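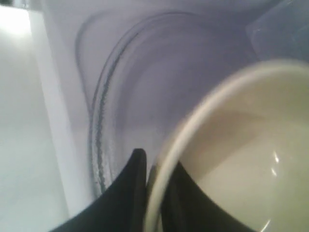
Zeltov replied that a throw-in ought to be counted as kept the moment a teammate touches the ball, and that any longer window mixes the quality of the throw with the quality of whatever play follows it. The objection was raised against the first version of our coding rules, and it affects every result in this section, so it is dealt with before the results are given.

Figure 4. Microwave oven interior with glass turntable plate.

4.2 Retention after throw-ins

4.2.1 Definition of retention

Under the first-touch rule, a throw headed back to the thrower under pressure and then cleared by an opponent is a success. Under the Liapis rule, which we adopt, the throwing team must still have the ball seven seconds after the release, or must have won a free kick, a corner or a further throw-in inside that window. A shot at goal inside the window also counts as retention, whatever its outcome. The two rules agree on most events. They part mainly where the throw is aimed down the line at a marked forward, who often gets the first touch and loses the second.

Zeltov is correct that the longer window includes actions outside the thrower's control. We keep it for two reasons. First, the research question concerns the restart as a team action, including the movement of the receivers before and after the release. Second, first touch is hard to code from a single wide camera when two players challenge for the same ball in the air. Coders who disagreed about an aerial first touch usually agreed about which team had the ball seven seconds later. Results under the first-touch rule are reported wherever they would change a conclusion.

4.2.2 Sample

The sample contains 2927 throw-ins taken over 204 halves of play in the Sindodcombe regional league. Halves were selected so that each club appears at home and away against opponents from both ends of the table. Extra time was not included. A throw-in was excluded if the referee ordered it retaken, if it was given to the opposing side as a foul throw, or if it was thrown back to the opponents by agreement after an injury stoppage. Throws taken while the picture was on a replay were also excluded, since neither the release nor the position of the receivers could be seen.

Of the retained sample, 1081 throws were taken in the attacking third. The rest were divided between the middle and defensive thirds using the pitch markings and, where these were worn, the position of the assistant referee relative to the halfway line. Throws within two meters of a zone boundary were given to the zone farther from the opponent's goal. The choice is arbitrary, but moving these throws to the other zone left the order of the three zones unchanged.

4.2.3 Coding procedure

All events were tagged in Skostix, using a template with fields for zone, time from ball out to release, direction, height, number of opponents near the receiver, and outcome. Time to release was measured from the frame in which the whole of the ball had crossed the touchline. If that moment was hidden by a player or a dugout, the assistant's flag was used instead and the event was marked.

Direction was coded as forward, square or backward relative to the touchline position of the thrower. Height was coded as ground, chest or above head at the point of first contact. A receiver was coded as pressed if at least one opponent was within two meters at the moment of release – not at the moment of contact, as in some earlier schemes. Coding pressure at contact would have produced a field partly determined by the flight time of the ball.

A subset of 300 throws was coded a second time by a different coder who had no access to the first set of tags. Agreement was high for zone and outcome, acceptable for direction, and weakest for height, where the boundary between chest and above head caused most of the disagreements. Height is therefore collapsed into two levels, ground and not ground, in the models below.

4.2.4 Results

Retention was highest in the defensive third, lower in the middle third and lowest in the attacking third. The difference between the defensive and middle thirds shrinks once direction is included, because backward throws are more common near a team's own goal, where the goalkeeper or a central defender is usually free. The difference between the attacking third and the other two remains with direction, height and pressure all in the model.

Backward throws were kept more often than square throws, and square throws more often than forward throws. The same order held in every zone. Pressure on the receiver lowered retention for all three directions, with the largest effect on forward throws.

Time to release behaved less simply. Quick throws were kept more often than slow ones in the middle third, but not in the attacking third, where the slowest group includes long throws into the penalty area. These are taken only after the central defenders have moved up, and they are seldom meant to keep the ball in the sense used here. When long throws were removed, the relation between speed and retention in the attacking third had the same sign as in the middle third, but the interval still included zero.

Replacing the seven-second rule with the first-touch rule raised retention in every cell. It did not change the order of the zones. It did reduce the gap between forward and square throws to the point where the two could not be separated, which is the one result in this section that depends on the definition. Readers who prefer the first-touch rule should treat the comparison as open.

4.2.5 Limits of the analysis

Clubs in the sample differ in how often they practice throw-ins, and we have no record of training content. Club was entered as a random effect, which absorbs stable differences but not changes made during a season. Score state was entered in three levels (ahead, level, behind) and had little effect on retention, though teams that were ahead took longer to release the ball in all zones.

Wind and surface were not coded. Several grounds in the league are exposed on one side, and long throws toward that side may be affected. The attacking direction of each team was stored for every half, so wind could be added later from match reports where these mention it.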